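**From:** Prasetyo Ismail
**To:** Holerwood Craft and Swap list
**Date:** 22/01/2023
**Subject:** Re: Labelling the swap parcels

> Hello everyone, I've still got the December parcels sitting in the hall and half of them have lost their labels. The ink rubbed off on two of them before they even got to Grorgate, and one had a sticky label that simply curled up and fell away. What are other people using? I don't mind buying something as long as it isn't silly money. Also does anybody save their old plastic wallets and sleeves, or am I the only one?
> Kwok

Dear Kwok, and hello to all the rest of you,

You are very much not the only one! I have a drawer of plastic sleeves which my wife would dearly like to see the back of, and I keep telling her that they'll all be wanted one day. (She has heard this before.) I'm so sorry about your labels, especially after all the trouble you went to with the tissue paper.

I gave up on sticky labels a while ago. I write straight on to a bit of clear plastic with a permanent marker, let it stand for a few minutes, and then tape it down flat on the lid with ordinary clear packing tape, going well over the edges on all four sides. The tape does most of the work really, as it keeps the rain and people's thumbs off the writing. If you make a mistake, a dab of surgical spirit on a bit of kitchen roll takes it off again, and I keep a little in a small bottle so I'm not forever going back to the bathroom cabinet.

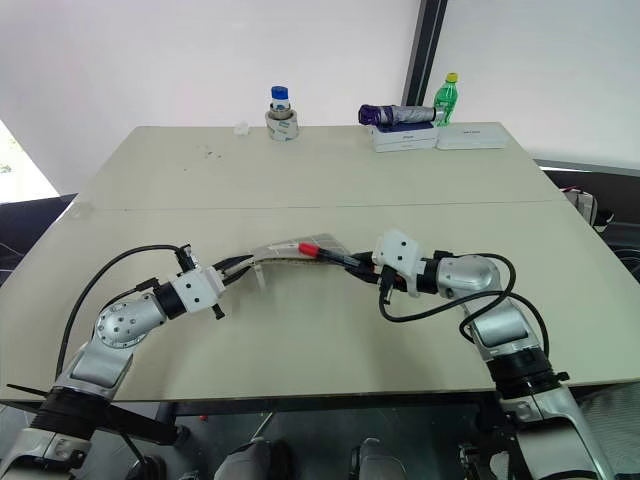
The one thing I would say is to get a marker with a fairly fine tip. I had a lovely fat one from the stationer's in Jutby and it was hopeless for postcodes, everything ran together and I had to do the whole lot over again. Do put the cap back on between parcels too, I've lost more pens that way than I care to admit.

As for boxes, the flat white ones are much easier to label than the brown sort, and they stack nicely on the shelf. I paid 95p each for my last few and thought that was fair. If you'd like to go in with me on a pack of 190, it comes down quite a bit, though we'd need somewhere dry to keep them and I'm afraid our spare room is spoken for until my brother collects his bicycle.

I could bring you a handful of sleeves next time I'm over your way, Kwok, or leave them in the porch if you're out. Let me know which size you want, as I have the small ones and the big ones but hardly any in between. And did the blue wool ever arrive?

All the very best, and love to your mum,
Prasetyo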